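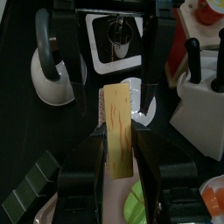 Order the spare fingers with the arms, went the first comment under this post, before anyone had written an answer. Shipping on a second small order will annoy you more than the price of the parts.

Two-arm tabletop setup for toy kitchen tasks – what should be in the first year's budget?

Asked 02/03/2023 in Buying and Planning

We run a small teaching lab in Steston and are putting in a request for our own two-arm station. Up to now we have had time on a shared one in Kulletdale, with a parallel gripper on each arm and a camera at the wrist. The work is toy kitchen stuff: pick up a flat play food piece, hold it upright, get it onto a plate without hitting the kettle or the knife block. We want to keep doing that and not move on to anything heavier.

The quote we have is from Clutema. It covers two arms, two grippers, one wrist camera, a power supply and a base plate. It does not cover a counter, lighting, a computer, spare parts or the toys. Grippers are listed separately at $547 each if we want a third as a spare.

What I need to know:

Is a whole spare gripper worth it, or just fingers?
Should we pay for a second wrist camera now?
How much do people set aside for the props and the counter? My manager thinks zero.

The request has to be in by September and we can't add to it after that until the next year.

Answer 1 (accepted)

We have had a similar setup running for nine months, also two arms, also small objects. Taking your points in turn.

Spare gripper: yes, if you can't buy anything mid-year. When one went down here we lost more time waiting on the part than we had lost to everything else put together. If you could reorder freely I would say fingers only. Get fingers as well, at least two extra pairs. Check that the fingers on the quote are the ones you have been using at the shared station. Clutema sells more than one length and the quote sheet doesn't always say which. Long fingers are nice for reaching in between things on a crowded counter but they also block more of what the wrist camera sees, and with flat pieces that matters. If the piece is standing up between the fingers it is already covering part of the plate behind it.

Second camera: buy it now. You have two arms and one camera on the quote, so half the time you will be doing the careful part with the arm that can't see. Adding it later means redoing the cabling. Ask for the longer cable, it was not the default for us.

Props and counter: put in $800 for the lot and expect to spend it. Zero is wrong. Toys are cheap one at a time but you want duplicates of every piece you grasp, bought at the same time. Manufacturers change the colors and the print on these sets without notice and then your new sessions don't match the old ones. Duplicates of the background items (kettle, coffee maker, bowls) matter less, one extra each is plenty.

For the counter, a dark matte top was fine for us. Light toys show up well on it. Black gripper fingers on a black top do not, so plan on a lamp aimed at the near edge where the fingers come in. We didn't budget for the lamp and had to borrow one.

You did not mention the computer. Ask for it as its own line. If it gets folded into "accessories" somebody will cut it.

Answer 2

Second camera yes. Not sure about the spare gripper, we never needed ours, it is still in the box. We have the Rana arms though so maybe different.

Also get bins with lids for the play food.

Answer 3

Ask Clutema if they will hold the quote price until your request is approved. Ours ran out after 8 weeks and the new one was higher, and we had to drop the base plate and make one ourselves. It took longer than it should have and the bolt pattern was off the first time.

I'd leave room in the budget for somebody's hours too. Putting the toys back in the same spots between runs is slow. We marked the positions with tape and it helped some.

Comment from the asker

Thanks. Second camera and the spare gripper are both going in. I checked on the fingers and the quote was for the short ones, so they are sending a new sheet. Props line is in at the full amount and my manager hasn't said anything yet. Still waiting to hear about the quote expiring.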